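Totero Bench Cells: Planning and Budget FAQ
Last updated Mar 18, 2022

What does a bench cell quote include?
Arms, grippers, mounting rails, the control PC and one calibration visit. Tables, shelving, lighting and cable management are quoted separately.

How many arms should we budget for?
Most handling tasks on a single table need 2. Sites that plan to run several tables side by side should price the arms as one order, as freight is charged per shipment.

How much floor space is needed?
Allow 100 inches of clear width per table, measured between the nearest fixed obstacles. Building columns count as obstacles. The door to the room must be at least 3 feet wide for the crated rail.

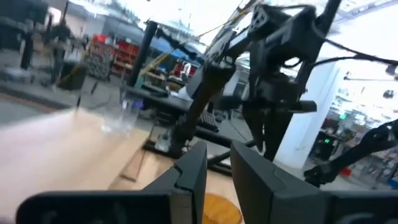 Wrist cameras are a separate line item on the Dutasine price sheet. Order them with the arms. Retrofitting requires a new cable run and a second calibration visit, both billed at the service rate.

Do we need special objects for acceptance testing?
No. Use the items the cell will handle in normal work. Include some clear or tinted ones if your work has them, and list them in the purchase order so both sides test against the same set.
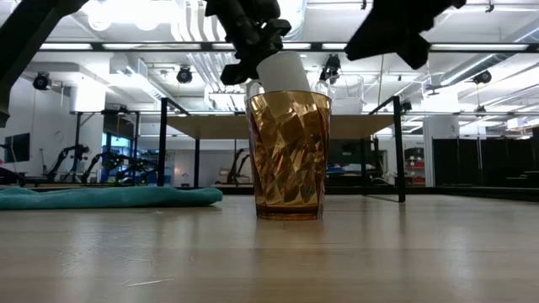 White cup held over an amber tumbler, two-arm table.

Which spares should we stock?
One set of gripper fingers per arm and one spare wrist cable per table. The Cordeiro spares kit covers both and ships in 3 weeks.

Can we lease?
Yes, through Drundero. The lease covers 82 percent of the hardware price. Installation and training are paid up front.

When do the current prices expire?
Quotes issued before the end of April are held at the current rate. Later quotes use the new sheet.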